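Bench notebook, folding and bed-making
December 2024 (Tues)
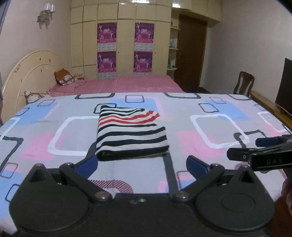 Still stuck on the gap between "folded" and "folded well enough that you'd put it in a drawer". Mieke Willems asked at the Derkance call this morning for a yes or no on whether bedroom chores go in the January plan, and I said I'd write down what I think before answering. So. Folding on a table, more or less yes. Folding on a bed, not yet. The mattress gives, the sheet moves with the cloth, and the policy has learnt far too much from contrast. Take the striped cloth on the printed sheet, black and white stripes with a bit of red near one corner, sat on a sheet that is itself all rounded squares in outline, pink and blue blocks, and even a reddish striped patch of its own. A person sees the bundle straight off. The segmenter draws its edge somewhere in the bedding and is very sure of itself.

Demos by hand are fine, no complaints. Two grippers, one each hand, a cloth down to a tidy rectangle, anyone can learn it in an afternoon. What the hands can do with those blue pads is well ahead of what the model does with the same pads. So it isn't the fingers. Keep having to say this to Hermans, who wants to redesign the fingers.

Numbers, before I lose the bit of paper:
300 demos in the current set, folding only
139 of those on beds, rest on tables
52 autonomous tries on a bed, since the last retrain
3 I would have put away without touching them

Three. Plenty more that were sort of folded, ie. the shape was right from one side and there was a tail hanging out the other. Scored those as fails. Barker scores them as passes, and we need to agree before anybody puts a percentage on a slide. My rule: if I'd redo it, it's a fail. His rule: if it's smaller than it was, it's a pass. Will argue on Thursday.

Where it goes wrong, in order of how much it annoys me:

Picks up the sheet with the cloth. By far the worst. Jaws close a bit low, the mattress dips, you get a pinch of both. Then it lifts, the bed cover comes up in a tent, and the fold happens on a slope. On a table there is nothing underneath to grab. Tried raising the closing height by a finger's width and it started missing the cloth altogether, so the margin is tiny and I don't beleive we can tune our way out.

Second fold worse than first. First fold nearly always lands. By the second, the layers have slid and the corner it wants is inside the bundle. People feel this and shuffle the layers with a fingertip. Ours has no idea. Vilberg sensor pads might help but they are still in the box, and I'm not fitting them until somebody has read the wiring note properly.

Stopping. It doesn't know when it's done. Two decent results got unfolded again because it carried on. Easy fix? Maybe a separate check that looks at the bundle and says leave it alone. Barker half wrote one in the summer, ask where it went.

Reaching over. Big beds are big. Fixed base can't get to the middle without leaning on the edge, and then the whole mattress tilts toward it. For the real thing it has to walk or roll round the bed, which means furniture, bed rails, chairs, and a whole other team's problem.

Pillows: haven't tried, not going to until the above is better. Blankets: tried twice, abandoned both. A rumpled blanket has no obvious corner to start from and the arm just sort of strokes it.

Speed. A person does the cloth in a few seconds while talking about something else. Ours takes long enough that I went and made tea during one and came back to find it still deciding. Speed I'm less fussed about. If it works at night while you're out, who cares. But it has to work with noone standing there, and at the moment someone is always standing there, mostly me, with a hand over the stop button.

Compare with the shop floor job, as Mieke will ask. The Hermans packing cell folds flat dust sheets all day and is perfectly good at it. Same sheet, same table, same light, same corner presented first every time. If one arrives crooked it gets kicked to a person. That is automation doing what it's been good at for years and I don't think it tells us much about bedrooms. In a house there's a different pattern on every surface, things leaning on other things, lamps on or off, and no reject bin. The reject bin is whoever lives there.

So answer to Mieke, draft:

Table folding of small flat items, can go in for January, with a person loading.
Folding on a bed, research only, no date.
Making a bed, no. Not even a demo video, as we'd have to cut it so much it would be a fib.

She won't like the third one. Derkance have already said "bedroom" in a meeting apparently.

Things to try this week
- more bed demos on busy sheets. Most of the ones we have are on plain covers and it shows
- same cloth, swap only the sheet underneath, see how far the score drops. Should have done this first
- sideways approach, slide the lower jaw in along the mattress instead of coming down from above. The human demos do this about half the time without being told to and the model averages the two into a useless diagonal. Split them by approach and train seperately
- tag every fail with sheet-grab / layer slip / didn't stop / reach. Currently it's all "fail" in the log, my fault
- get depth turned back on, it was off for the last batch

Later, after lunch. Did the swap test quickly, only a handful of goes on each so don't quote it. Plain cover clearly better at finding the edge. No better at all on the second fold. So busy bedding is a seeing problem and the layer slip is a separate touching problem, and more demos will only help with the first. Which puts the Vilberg pads back up the list, annoyingly.

Barker came by and says the stop check is on the old machine under the stairs, needs the previous version of the logger to run. Will dig it out tomorrow. Left gripper charging, right one is full. Spare pads are in the second drawer, please put them back there.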